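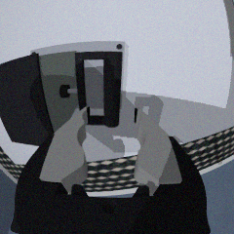
Six power points and a kettle

The kitchen in our place at Kulitville came with two power points. One was behind the fridge, and the other was down at ankle height beside the back door, where whoever built the house must have pictured us making toast on the floor. For a couple of years we ran everything off a power board that lived next to the bread bin. You learned which combinations were allowed. Kettle and radio, fine. Kettle and toaster, also fine, if you didn't mind walking out to the meter box in your socks.

I put up with this for longer than I should have because I assumed rewiring a kitchen meant selling a kidney. Then the power board developed a smell. It wasn't a strong smell. It was the sort you stand over for a while, sniffing, asking the other person in the house to come and sniff too. We unplugged it and ate cold things for dinner.

What the electrician found

The electrician came out from Gostow, had a look in the roof, and was gone long enough that I started making tea for the funeral. When he came down he wanted to know who had done the wiring over the stove. I said it was there when we bought. He said they always say that.

The short version is that the whole kitchen, the laundry and the outside light were hanging off one circuit with no safety switch. He quoted for a new circuit for the bench, another for the oven, safety switches on the lot, and six double power points. I asked whether six was a bit much. He looked at the bread bin and said nothing.

Choosing the fittings

I had no idea people had opinions about power points. I spent most of a night on the Giromov website, which sells 138 kinds of wall plate, more than a few of them apparently the same white rectangle. There is a brushed one that shows every fingerprint. There is a black one that shows flour. The Radonjić range has a plate with no visible screws, and I wanted it badly until I saw what it cost per point and multiplied.

We went with plain white. They look exactly like power points.

I did splurge on one with USB sockets, up the end near the window. It now has three phones and somebody's headphones on it at any given time, and I can't get near it.

The day itself

He started at 9 in the morning and had the power off until mid-afternoon. There was plaster dust in the cutlery drawer, which had been shut. One of the points is a whisker off level, by my eye, though the spirit level disagrees and I've been told to stop bringing it up.

Last night I ran the kettle, the toaster and the sandwich press all at once, purely out of spite. The lights stayed on. I still had my shoes on, just in case.

Next is the outside light, which comes on when it feels like it.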